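Second arm now or wait? Budgeting for a small tabletop setup

Posted by Emiliano Medrano, 17th January

Hi all, long time reader, first time asking about money instead of cables! I run a little tabletop project that we call Divach (bowls, cups, pick it up, put it down, do it again). I have to hand in an equipment plan for next year and I keep going back and forth on what goes on it.

So far the stuff that works best is the stuff that cost almost nothing. Brown paper and blue tape for the grid, plastic cups and bowls for the objects. My whole tableware line for the year came to 83 dollars and I still have spares in a box.
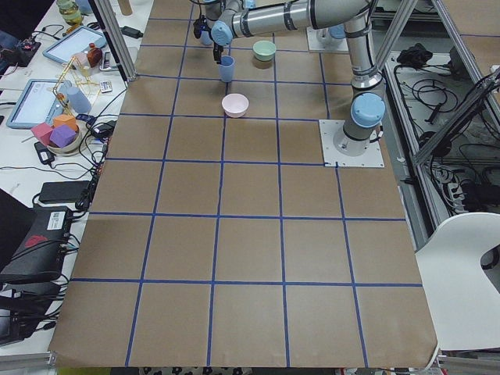

The expensive part is where I get stuck. Walero quoted me 1118 for a set of spare grippers, cables and a mounting plate, and that's before shipping. I could also put that toward a service plan, or just sit on it until September when the next round of money opens up. I've been burned before by buying the big thing and then having nothing left for fingers, power strips and all the dumb little parts.

The other thing is wrist cameras. I like having a view from right over the bowl, it makes it so much easier to see what the gripper is lined up with, but if one dies I'm stuck with only the fixed one. Do you folks keep a spare camera on the shelf or do you order when it breaks? And how much do you leave unassigned in the plan? I wrote in 5 percent and it looks kind of skinny to me.

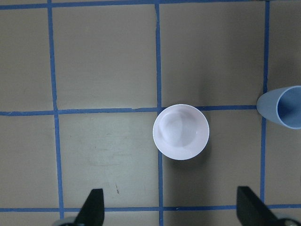 Ezequiel Zamudio
5 percent is skinny, yeah. I'd double it at least. My first year I did the same thing and I was begging for connector money before summer. For the Walero quote, ask them to split it out line by line. The mounting plate you can get cut at any local shop, so take it off. Fingers and cables I would buy now, two sets of each, and leave the rest of the gripper for later. Fingers get chewed up way faster than the part that moves them. Mine did anyway!

On cameras, keep one spare, already set up and labeled with its settings. The price of the camera never hurt me much, it was the days of waiting for shipping and then getting the new one lined up again.

cuevas_bench
just wait til september imo

Stonari
I'd skip the service plan unless you can't open the arm up yourself. Read what it covers first, some of them leave out the gripper completely and then what are you paying for? Also put replacement paper and tape on the plan as its own line. It's tiny money but if it isn't written down somebody ends up buying it out of pocket, and at our place that was always me.

One more, check whether your lead times count against the budget year. We ordered in time and got billed in the next one, and it ate a big piece of the new money.

Emiliano Medrano
Thanks, this helps a lot. Asking Walero for the split quote today and I'm moving the unassigned line up to ten. Didn't even think about the billing date, I'll check with the office before I send anything in.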